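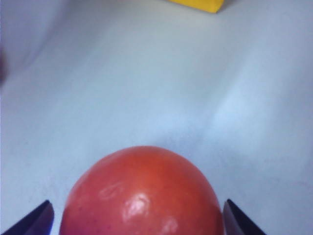

18 October 2020

I have been meaning to write about the tomato patch since August, and now the plants are all pulled up and on the compost heap, so I suppose I had better get on with it before I forget which variety did what.

If you have been reading along since spring, you know I got carried away with the seed order. I only meant to buy Randitz, which I grow every year and which my mother grew before me, but the catalog had a special on Vallov and then I read a very persuasive paragraph about Sopacua, and by the time I closed the laptop I had ordered all three. Every windowsill in the house had a tray on it until the middle of May. I ended up planting 40 out and giving the rest away up and down our road in Foltcombe, mostly to people who had not asked for one.

Randitz did what Randitz always does. It sulks through June, you start to think you've killed it, and then it gives you more than you can carry. The first ripe one came 77 days after I set it out (I write these things on the barn calendar, otherwise I would never know). Good thick flesh, not much juice, wonderful for sauce.

Vallov was a disappointment to me, I'm sorry to say. The plants were beautiful, tall and dark green, and I was so proud of them! But the fruit split after every rain and the flavor was thin. My neighbor loved hers, so maybe it wants a richer bed than mine. I put down a lot of leaf mold this fall but I don't think I'll give Vallov a second try, there's only so much room.

Now Sopacua — oh my. I had one warm from the garden with salt and a piece of buttered toast, standing up at the counter, and then went right back out for another. It's sweet, but it has a sharpness behind it that most of the sweet ones lack. It does sprawl. I staked it twice and it pulled both stakes over, so next year it gets the heavy cage or the fence along the driveway.

I weighed the biggest Randitz on the kitchen scale and it came to 814 grams, which beat my old record from the year of the hailstorm.

The freezer is full of sauce and I still have green ones wrapped in newspaper down in the cellar. I check them every couple of days and bring up whatever has turned. Garlic goes in next week if the ground dries out a little.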